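Betton Community Kitchen: bench and servery check, June
Checked by: Rekha Joshi
Started 7:40 am, before the breakfast crew

Floor mats flat, no curled corners: OK. The new ones grip beautifully!
First aid kit sealed and in date: OK
Kettle and urn cords clear of the sink: OK
Fire blanket on its hook: OK
Cup cartons off the floor: FIX. One carton of 1000 was sitting by the back door. Leandro has moved it to the second shelf.
Timber benchtop, no splits or raised grain: OK. Gorgeous colour since the June oiling, and I ran my palm along the whole front lip without finding a splinter (Kamlesh, take a bow).

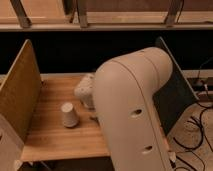

Item 7, paper cups stored rim down: OK

Rim down is still my favourite habit in this kitchen. Please keep it up on the servery trolley as well, where 2 cups were standing open side up beside the sugar.

Benchtop wiped with food-safe spray: OK
Gap under bench swept: REDO. Crumbs right at the back, so use the long brush.
Bin lids closing: OK, though the green one needs a firm push.

Recheck of the trolley and under-bench gap: Vivek, before lunch service. Great effort, everyone!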